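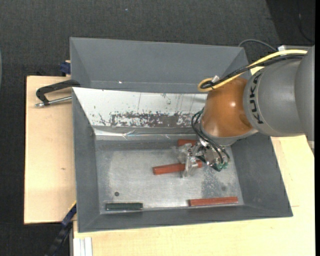 Figure 4. Gray bins on light wooden boards, with a KUKA arm reaching in from the right.

4.2 Does bin color affect sorting errors?

The claim that colored bins reduce household sorting errors is repeated in most municipal guides, and we found little to support it. The Graldale pilot, cited more often than any other, covered 157 households and had no control group. Its reported drop in errors began in October, the same month the town mailed every address a new leaflet. Either change could explain the result — or neither.

The Sondside data are larger (3000 collections) but no easier to read. Plain gray bins did slightly worse than green ones at first, and the gap was gone after 20 weeks. We suspect novelty. The authors preferred to call it "a learning effect," a term they did not define.

Only the Mamani survey asked residents what they looked at before throwing something away. Of those who answered, 38 percent named the label and far fewer named the color. Self-reports of this kind are weak evidence, and we give them little weight in Section 5.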